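Search this site Search Clear

Finding leaks before they find us – speaker notes
14 shares 3 comments

Slide 1. Thank the Stitdale water users' group. Say the talk runs to the coffee break and that questions are fine at any point.

Slide 2. Start with the night flow chart. Between 2 and 4 a.m. most of town is asleep, so the meter at the Tanabe Road valve should read close to flat. In July it didn't. Let people look at the line for a moment before moving on.

Slide 3. We split the old side of town into small zones and closed them off one at a time. The north zone has 266 homes on it and one cast iron main. When that zone was shut, the night flow dropped. Mention that we put cards on doors first. Last year we didn't, and the phones rang all morning.

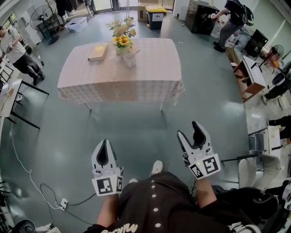 Doreen Halvick

Slide 4. Listening work. Two people, 400 feet of main per stretch, a ground microphone at every valve and hydrant. Traffic noise is the main problem, so we start at 11 p.m. Plastic pipe carries sound badly – expect to dig a test hole or two in the wrong place. We dug three.

Slide 5. Costs. The Zenolari loggers rent by the month. Don't read the table out. Point to the bottom row and say the full price list is in the handout.

Slide 6. Compare with Vosivville. They have newer pipe and higher pressure, and they fixed 200 service line leaks after turning the pressure down at night. Someone will ask about fire flow. Answer: the valve opens on demand, and the fire department tested it with us.

Slide 7. What homeowners can do. Turn everything off, read the meter, wait an hour, read it again. Toilets are the usual cause. Dye tablets are on the table by the door, 1000 in the box, so take a few for the neighbors.

Leave slide 7 up during questions.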